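The case for a tray by the door

Most advice on household paperwork tells you to file it. Buy a cabinet, label the folders, set aside an evening in May. I did that for 11 years and still spent the morning of every trip looking for my passport.

My view now is that the small things we carry should never be filed at all. Cards, card holders, document wallets and the booklet the vet stamps belong in an open tray, in plain sight, with a divider or two. A drawer hides them. A bag is worse – you change bags, and the holder stays in the old one.

My neighbor Aníbal Moreira disagrees. He keeps a metal box in his closet and says an open tray invites theft. He has a point about the passport itself if strangers come through your house. But he also paid $177 last year to replace documents that were later found in a coat, so I don't think the box is doing its job.

The tray doesn't have to be nice. Mine cost $4 at a church sale in Dedcombe. What matters is that it has sections and that each one is shallow. Once a section is deep enough to stack things in, the bottom layer is lost.

A snap holder and the divided tray, with a red section at one side: 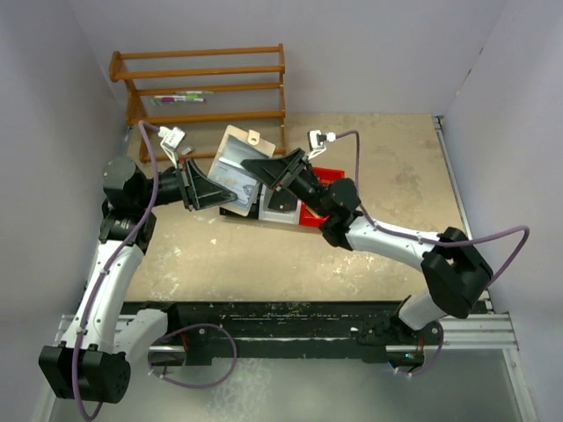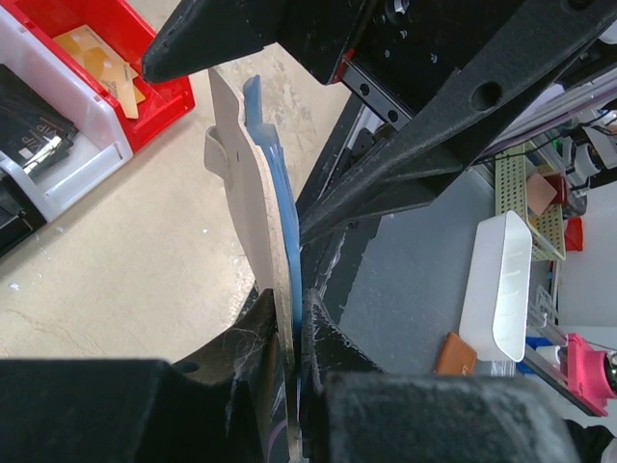

The other rule is to empty holders before they go back. People leave old boarding passes and expired insurance cards in them until the snap won't close. Take out whatever has expired and shred it the same day. I would do this every time you come home, with your shoes still on. It takes less time than hanging up a coat, and the next morning you can walk out the door with what you need.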